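Tustwood Help Center
Stock and Orders / Closed tickets

Ticket 1953: Produce weights from the counter scale post to the wrong item

Status: Closed, resolved
Opened by: Raquel Macedo, Rirholm Grocery
Assigned to: Horácio Amaral, second-line support
Product: Tustwood Stock, desktop client, with Buvis label scale
Opened: 3 July 2019

Summary

Loose produce weighed at the counter is deducted from the wrong line in stock. Limes come off the lemon line. Lemons come off a line called "Spare 17". Prepacked goods scanned by barcode are correct.

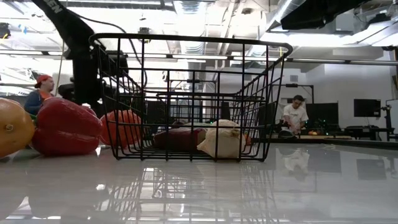

Reading time: 4 minutes

Original report (Raquel Macedo)

We updated the desktop client last night after closing. This morning the sales totals looked normal and the labels printed with the right names and prices. At lunch I checked stock and found lemons far lower than they should be and limes unchanged. I weighed one bag of limes as a test and watched the stock screen. The lemon line went down by the weight of the limes.

I have restarted the client and the scale. I have not changed any items. We have two registers and both do the same thing. Basket orders for pickup are affected too, because we weigh the loose items for those on the same scale.

Please tell me if I should stop using the scale in the meantime.

First reply (Conceição Barros, first-line support)

Thank you for the report. You can keep using the scale. The labels and prices come from the scale's own memory and are not affected. Only the stock deduction is wrong, and it can be corrected later from the sales log as long as the log is kept. Please do not clear the log and do not run the end-of-day stock adjustment until this ticket is closed.

Could you send:
- the client version from Help, About
- the item export from Stock, Tools, Export
- a screenshot of the scale mapping page

Reply (Raquel Macedo)

Export and screenshot attached. The version line says build 113. The mapping page looks fine to me. Lime is next to Lime and Lemon is next to Lemon.

Internal note (Conceição Barros)

Checked the export. Item names and prices are correct. Mapping page shows the right names on both sides, but that page displays names only and not slot numbers. Tried to reproduce on the test shop with a fresh install of the same build and could not. Passing to Horácio.

Second-line notes (Horácio Amaral)

1. Asked the customer for the scale's raw output file. Received.

2. Compared raw output with the sales log. The scale sends the correct slot number for each item. The fault is on our side, after the number arrives.

3. Opened the customer's mapping table directly. Every entry in the produce group is shifted by one. The shift starts at the first produce slot and ends at slot 100. Items above 100 are correct, so cheese and deli weights were never affected.

4. Looked for the cause of the shift. The customer's table has a blank row at the top of the produce group. It was left behind when an item was deleted in April. The old client skipped blank rows when it read the table. The new one counts them.

5. Added a blank row to the test shop's table and ran the update again. Same fault as the customer's. This also explains why a fresh install behaved normally. 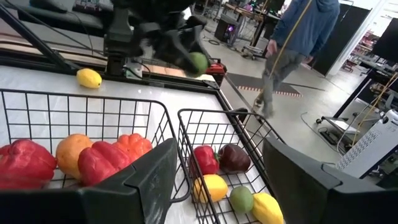
Lemon and lime, both sold loose by weight.

Workaround sent to customer (Horácio Amaral)

The fault is found. You can correct it without waiting for a new build.

1. Close the client on both registers.
2. On the back office computer, open Stock, Tools, Mapping table.
3. Tick Show blank rows. It is off by default.
4. Select the blank row at the top of Produce and choose Remove row. Do not choose Clear row, which leaves it in place.
5. Save, then choose Rebuild index. This takes a few minutes.
6. Open one register, weigh one lime and one lemon, and check that each comes off its own line.
7. Open the second register.

Once the test weights are correct, go to Stock, Tools, Replay sales log and set the start time to the moment of the update. The replay reverses the wrong deductions and posts them again with the corrected table. It does not touch sales totals or tax.

Reply (Raquel Macedo)

Step 3 was the one I needed, I had no idea there was a blank row. Removed it and rebuilt. Lime and lemon both correct on the first register. On the second register lime still came off lemon.

Reply (Horácio Amaral)

The second register is reading its cached copy of the table. On that register, go to Settings, Local data, Refresh from back office, then restart the client.

Reply (Raquel Macedo)

That did it. Both registers are correct. I ran the replay and "Spare 17" is back to zero. The lemon count now matches the shelf. Lime is off by a small amount, but I think that is from my test bag, which I never sold. I will adjust it by hand.

Closing note (Horácio Amaral)

Cause: blank rows in the mapping table are counted by build 113.
Fix: passed to Olga Torres in development. The next build will skip blank rows again and show slot numbers on the mapping page.
Help article on deleting items updated by Rosário Abreu.
Ticket closed with the customer's agreement.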